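August 20, 2021
Posted by Noura Nseir

Ticket 238: paint markers skipping and blotting on the Umcombe sample cards

Hello Jihad, and thank you for getting back to me so quickly, I know Fridays are busy over at Ledatgate. You asked for the whole story, so here goes (sorry, it's a long one!).

We letter the sample cards by hand, and since June the white paint markers have been giving us trouble. They start off lovely, then skip halfway through a word, and if you press to coax them along you get a big blot. Widad lost 7 cards that way on Monday, poor thing. The ordinary pens behave perfectly well on the same card.

What I've tried so far:

Shook each paint marker for a full minute with the cap on. Better for a line or two, then the skipping came back.

Pumped the tip on scrap paper. Blots, mostly.

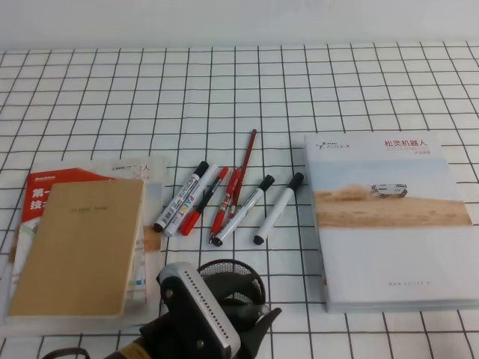
Swapped to a different box of cards, in case the coating was to blame. No change at all, so I think we can let the cards off the hook.

Nabil wondered whether we ought to store them flat instead of standing in the mug, tips up, which is how they've lived for as long as I've been here. I moved them into the shallow drawer on Wednesday night and tested again this morning. Two wrote nicely from start to finish! One still blots, and I've put a bit of tape on it so it doesn't wander back in with the others.

Could you tell me if replacement tips can be ordered on their own, or do we need whole new markers? We have 188 cards left to letter and Hiba would like to start on them next week. I'll leave the ticket open until I hear from you.

Warmly,
Noura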